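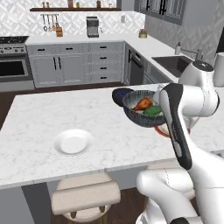
**Figure 3.** A dark ribbed bowl with food in it, at a white marble kitchen island.

### 4.2 What people call the thing they eat from

The questionnaire asked each household to name its everyday dishes in its own words. We had expected this to be the easy part. Of the 671 replies received, a fair number came with a covering note, and several of the notes were longer than the form.

The main difficulty was the word "bowl". English dictionaries treat it as settled. Our respondents did not. In Brabec, a bowl was anything that could hold gravy without an incident. In Bokelora, the same word was kept for dishes used at breakfast, and an identical dish brought out in the evening became a "deep plate", or in one household "the good one". Kollár's earlier fieldwork had recorded this change of name after dark but put it down to tired interviewers. We now think the interviewers were fine.

Ribbed and ridged dishes caused trouble of their own. Respondents who owned them tended to name the surface first and the shape second, if at all: "the stripy", "the groovy one", "Mum's corduroy". Cherkaoui proposed that texture wins because it is what the hand meets during washing-up, and the pattern in the replies leans his way. People who said they did most of the washing-up used texture words freely. People who said they shared the task equally used the word "dish" and left other boxes blank.

Colour names were less useful than we had hoped. Dark dishes were called black, grey, slate and, in one reply from Fekano, "weather". We kept these answers as written and sorted them by hand, which took 20 afternoons and did nothing for relations between the authors.

Plates were expected to behave better, being flat. For plain plates they did. For plates with a strong pattern round the rim, respondents often had two names in use at once, one for the plate when full and another for when it was empty. A family in Dikenex called theirs "the sunshine" until food was served, at which point it became "your plate". The second name carried a clear instruction and we have coded it as such. 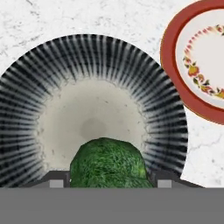

### 4.3 Sorting the names

Names were sorted into eight groups by both authors working apart, then compared. Agreement was good for shape and size, fair for texture, and poor for anything involving an aunt. Where we could not agree, the name went into a group marked "family", now the largest of the eight.

A second round of 200 households was then asked to match the collected names to drawings of dishes. Names from the "family" group were matched no better than chance would allow, except in Bokelora, where respondents seemed to know one another's crockery rather well. Their replies are treated separately in Section 5.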